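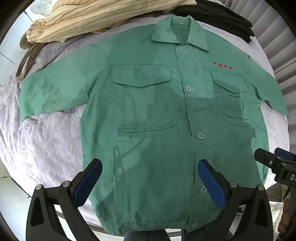
Green work jacket, buttons up, collar open

Ticket 189: Fisten folding line skips jackets
Opened Sat 24 May by Ayanda Mofokeng
Status: Open, in a loose sense

Fisten takes towels and sheets all shift without complaint. Give it a work jacket with chest pockets and it stops, lights amber and asks for an operator. The operator is me. My job title changed in April to "exception handler," same pay, new lanyard.

Tried so far:
Restart. No change.
Sleeves out flat before the cycle. Got one fold further, then amber.
Pocket flaps pressed down. Amber.
Raised the fabric thickness limit from 70 to 200. It now accepts jackets and rejects towels. Put it back.
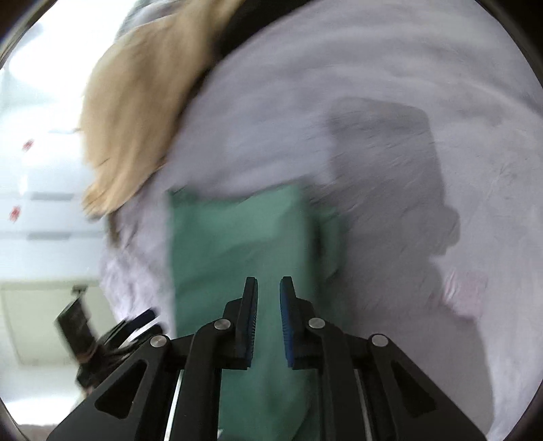
Plumus Linen & Workwear / Folding Room / Floor Support

Reply from Adams, second line: please confirm garment type is set to Jacket.

Confirmed. There is no Jacket. There is Shirt, Flat and Other, and Other calls the operator.

Workaround until the update: jackets folded by hand at the side table, as before April, then entered as machine output so the Stallside count comes out right. Handover note is taped to the panel.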